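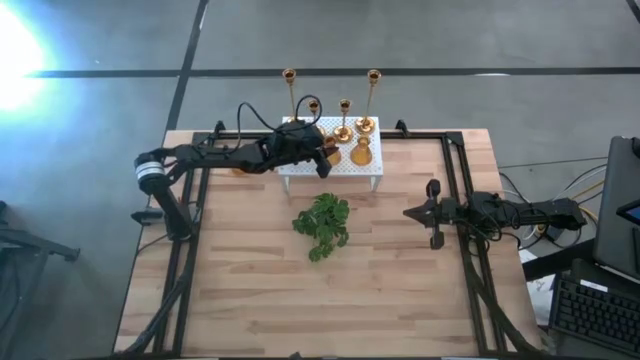

butcher block, pale and honey strips, a few dark knots 😍

ok so I've started pricing counters for the Barnomham kitchen and I have Opinions

1/ oil vs. hard wax. My aunt swears by oil every month. I will not be doing anything every month – I know myself

2/ the Cistus samples came in and they charged me 20 bucks for shipping on 27 inches of maple!! still gorgeous though

3/ does anyone here have birch near a sink? Does it go gray? Send pics please, even the ugly ones

4/ going back to Fedoruk in November for the sale. Wish my wallet luck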